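Stock fingers vs. the Trosum fingers, part two

3 Mar 2018

I said in January that I would believe the Trosum fingers were better when I saw it on my own bench. Karim Hamdy had sent me a link to their page, which promises "human-level handling of delicate objects," and I wrote a grumpy paragraph about it and went to bed. Then a set arrived, and I had to do the work.

The price first. A pair costs 259 dollars. The stock fingers came with the arms. So the question for me is whether I get 259 dollars of anything, and a demo reel can't answer that.

My test is plastic wine glasses and a drying rack. Pick up a glass, turn it over, hang it by the foot. I like it because stems are thin and slick and a glass on its side rolls if you touch it wrong. Lwazi Swanepoel thinks it's too hard a test for a finger comparison, as most of the misses come from the arm being a little off. He may be right. But I don't buy fingers so I can pick up foam blocks.
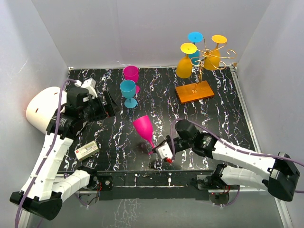
I ran 100 tries with each set, same controller, same speed, same starting spots as best I could manage by hand. The stock fingers hung 61. The Trosum fingers hung 65. That's a gap of 4, and I could get a gap of 4 by running the stock set again after lunch.

Where the new ones did help was grip once closed. Fewer glasses twisted on the way up. Where they hurt was getting in under a stem close to the table, since they're thicker at the tip, and I lost tries there that the old ones would have made.

Rigoberto Lozano asked in the comments last time why I don't just add a wrist camera. I priced the Jovaston kit and with the mounts and the license it comes to 3000 dollars. No. Maybe if somebody lends me one.

What made a bigger difference than either set of fingers was slowing the last bit of the approach. Costs nothing, took me an evening, and I should have done it before I opened the box.

The Gernulow controller is next, if it ever ships. Their page says "zero tuning." I have cleared a weekend for the tuning.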